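Shortbread in a care package — how do I stop it turning to crumbs??

Home › Mailing & Packing › Food by mail
Posted 6 June 2019 by kutach_mom

Need help fast, box has to go out by the end of the week. My son is working up at Lockwood all summer, middle of nowhere, mail gets there when it gets there. I sent a box in February when he was at the winter job and every single cookie was dust. He ate it with a spoon. Said it was fine but I know it wasn't.

So what I want to send this time:

shortbread (store bought, maybe one batch of mine)
socks, the thick kind
a jar of peanut butter
paperback or two
some drink mix packets

Box is whatever I can get at the post office. Transit was 6 days last time, and then it sat in the camp office a while on top of that. Will it get hot in there, I have no idea. It's summer so probably.

Mainly asking: is store bought better than homemade for mailing, and does chocolate chip count as "chocolate" for melting purposes? He likes the chocolate chip kind best and I'd hate to leave it out. Also do I freeze anything first, my sister says freeze, my neighbor says that makes it soggy.

Thanks in advance, sorry for the rambling, typing this on break.

3 replies

skilau_baker
Replied the same day · 118 helpful votes

OK so I mail a lot of baked stuff, here goes.

Store bought travels better. Not because it tastes better, it doesn't, but it's sealed and it's usually drier. Homemade shortbread has so much butter that it goes sandy in the mail if it's rolled thin. If you do your own batch make it thick. Like really thick, cut in fingers, and bake it a few minutes longer than you'd like. Cool it ALL the way before wrapping. Overnight is best. Warm cookies in a bag make steam and then you've got mush on the bottom and crumbs on top.

Freezing — your sister and your neighbor are both sort of right. Fine to freeze if you let them come back to room temp still wrapped, so the water ends up on the outside of the wrapper. Then wipe it down and pack it. Don't mail them frozen, they sweat in the box and get on the books.

Chocolate chip counts but only kind of. Chips baked into a dough don't run the way a coated cookie does. They soften, they set back up, maybe a bit of a gray bloom on them, tastes the same. What you dont want is anything dipped or half coated. That's the stuff that glues itself together.

This is the kind of thing I mean, store bought and in a tall skinny package:

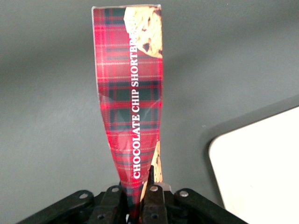
Chocolate chip shortbread, the plaid one.

With a tall narrow one like that, don't stand it in the corner of the box. Corners are where boxes get dropped. Lay it flat through the middle with the socks on both sides. Actual socks, you're sending them anyway, best padding there is. Roll each pair tight and wedge them in so nothing slides.

Peanut butter jar is your real problem. That's what killed your February box if you had one in there, a jar is a hammer. Get the plastic jar, tape the lid, put it in a zip bag, and put it at the far end from the cookies with the paperbacks standing up in between like a wall. Or mail the jar separate.

Then shake the box before you tape it. If you hear anything move, more socks. Newspaper works too but it packs down after a day or two so use more than you think.

Last thing, tape all the seams and not just the middle one. Two strips each way. Write the address on a card inside the box too in case the label comes off. I had one come back to me that way, label gone, they opened it and found my card.

Good luck, lucky kid

old_mailroom_guy
Replied the next day · 20 helpful votes

Most of the above is right. Worked a mailroom for years so a few things to add.

Size. Use a box that just fits. People grab the big one and then fill it with air and it gets crushed by whatever's stacked on it. Small box packed hard beats big box packed soft every time.

"Fragile" stickers don't do much. Go ahead if it makes you feel better.

Heat. A package sitting on a truck or a porch in summer gets a lot hotter than the air outside. Mail it early in the week so it isn't parked somewhere over the weekend. Ask your son if the office has a shady spot, somebody there will know.

Drink mix packets — put those in a seperate bag. One of them always splits, and then it's grape everything.

And check the address format. Camp places often want a box number AND the camp name, or it goes back. Mine was Box 224 for one of my kids and I left it off the first time. Three weeks to get home again.

Usa_and_the_cats
Replied the next day · 0 helpful votes

just send him money lol

or a tin. tins are good. my grandma used a coffee can with wax paper between the layers and it never broke. dont know if they still make the cans, mine are all plastic now

kutach_mom
Comment on skilau_baker's reply

There WAS a jar in the February box. Glass. Well, that explains the spoon. Getting a plastic one tonight, and doing the sock thing. Skipping my own batch this time, no time to cool it overnight. Will ask him about the box number too, I've just been writing the camp name.

skilau_baker
Comment

Glass, oh no. Yeah that'd do it. Two bags on the new one to be safe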